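6. Oiling and care of your Amwood worktop

Your Amwood top leaves the workshop with one thin coat of oil. It needs more before you use it for food, and a fresh coat from time to time after that.

You will need: Pivcombe worktop oil, 2 lint-free cloths, fine sandpaper and a pair of gloves.

6.1 First oiling

1. Clear the top and wipe it with a damp cloth. Leave it to dry overnight.
2. Sand lightly along the grain. Brush off all the dust.
3. Pour a little oil on to a cloth and rub it in, working from one end to the other. Do the edges as well.
4. Wait 16 minutes, then wipe off any oil still sitting on the surface.
5. Leave for 6 hours with a window open.
6. Repeat steps 3 to 5 twice more.

Note: End grain takes up more oil than the face. Go over it a second time if it looks dull.

CAUTION: Oily cloths can catch fire by themselves. Lay them flat outdoors to dry, or soak them in water, before you throw them away.

The top can be used lightly the day after the last coat. Keep water off it for a week.

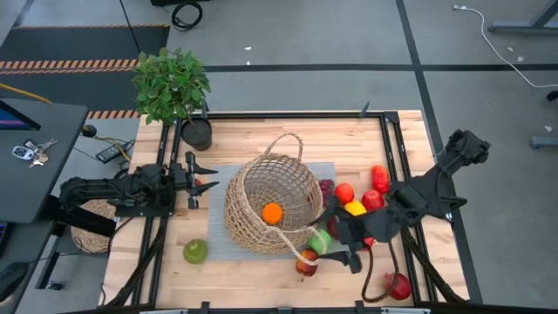

6.2 Everyday care

Wipe up spills as they happen, above all lemon juice, vinegar and red wine. Use warm water with a drop of washing-up liquid, then dry with a clean towel. Do not use bleach, scouring pads or a steam cleaner.

Put a mat under plant pots and anything made of iron -- damp iron leaves black marks on wood. Pans hotter than 90 °C must go on a trivet.

6.3 When to oil again

Drip some water on the top. If it soaks in, follow steps 1 to 5 once. Kitchens in daily use may need this every 2 months.

For deep scratches and burns, see section 7.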